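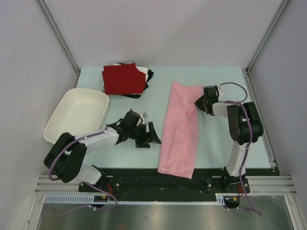

Mehrangiz Ghasemi asked whether someone who folds laundry for a living, and has never written a line of code, could teach both arms on the Virska bench to do it. Yes, and those are usually the people we would rather have at the controls.

Virska two-arm teaching bench

The Virska is a bench for recording tasks by demonstration. An operator moves a pair of hand-held leader arms and the two working arms on the bench copy the movement as it happens. Joint positions, gripper openings and camera pictures are saved together, so one good run of a task becomes one recording. The recordings can then be used to train a control policy, or played back slowly to see where an operator hesitates.

It is sold by Kondureo as a complete station. The arms come already fitted to the bench and calibrated against their leaders.

Working with cloth

Cloth is the most common job our customers bring to the bench, and it is a hard one. A shirt never lands the same way twice. With a garment laid out lengthwise between the arms, either gripper can get to its own side edge, and the operator decides which corner to take first. Most people settle on a method after a morning and then stick to it. We suggest writing the method down before recording in earnest, particularly where more than one operator will share the work, as a policy trained on two different folding orders tends to dither between them.

Vary the start. Some runs should begin with the garment flat, some with it half turned over and some with it dropped in a heap. Recordings that all begin from a tidy layout give poor results on anything else. 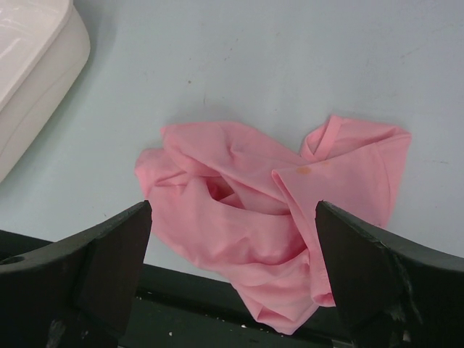 Text by Mehrangiz Ghasemi, Kondureo product notes

The wrist view

Each arm carries a small camera close to the gripper. From there the operator sees both fingers and whatever lies between them. On a crumpled pink top, for instance, the folds and the dark opening in the middle show up well, and it is easy to judge if the fingers are lined up with a ridge of cloth before closing them. The fixed camera covers the whole table and is better for planning the larger moves.

New operators look at the fixed view too much. Ask them to switch to the wrist view for the last part of the approach.

Teaching by hand

The arms can also be put into free-drive and pushed through a task directly. This suits simple moves such as reaching to a bin or lifting from a stack. It is less use for two-arm folding, where one person would have to guide both arms and keep out of the camera's way as well. Free-drive recordings are stored in the same format as remote ones and can be mixed in the same set.

How many recordings to make

For a single fold on one type of garment, start with 100 runs. For a full fold with mixed garments, plan on 300 or more. Discard any run where the operator stopped to think – long pauses get learned along with everything else.

What is supplied

Two working arms with grippers
Two leader arms with table clamps
Fixed camera and two wrist cameras
Jarnero recording software, with storage for 2000 runs
Foot pedal for start, stop and discard
Warranty of 12 months

Spare finger pairs are listed under Coutinho accessories. Fingers pick up scuffs in normal use, and marks on the outer faces do no harm. Change the pair if the tips no longer meet evenly.

Orders placed before October ship with the current leader arms. Later orders will have the revised handle, which fits both the old and the new clamps.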